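The Trouble With Shiny Brown Things

I have grown suspicious of gloss. Give any object a deep brown shine and people will pay more for it, keep it longer and ask fewer questions about what is underneath.

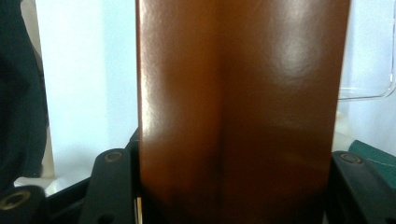

My grandmother had a sideboard like that. We were not allowed to put a glass on it. It was polished every week and admired by every visitor, and when it came to be moved after fifty years in the same corner, the back fell off. It was thin board held in with tacks. All the care had gone into the side that faced the room.

Shops understand this very well. In Bostport last October I was shown a box for keeping letters in, chestnut coloured, price 400. I asked what it was made of. The man said it had "a leather look". I asked again and he told me it wiped clean. The one next to it cost 62, was dull as a potato and had proper joints at the corners. It had been marked down twice.

My friend Florencia Olivares thinks I am being a misery. She says a handsome surface gives pleasure every day and the joints give none, and that most boxes never get tested anyway. There is something in that. I still notice that her own good cabinet lives in the spare bedroom, away from the sun, the children and the cat, where she sees it perhaps when she changes the sheets.

And then there is the upkeep. Fingerprints, dust, the cloth you may use and the cloth you mustn't. A scratch on a plain shelf is a scratch. On a glossy one it is a family argument, and in our family it went on for years after the sideboard had gone to the tip.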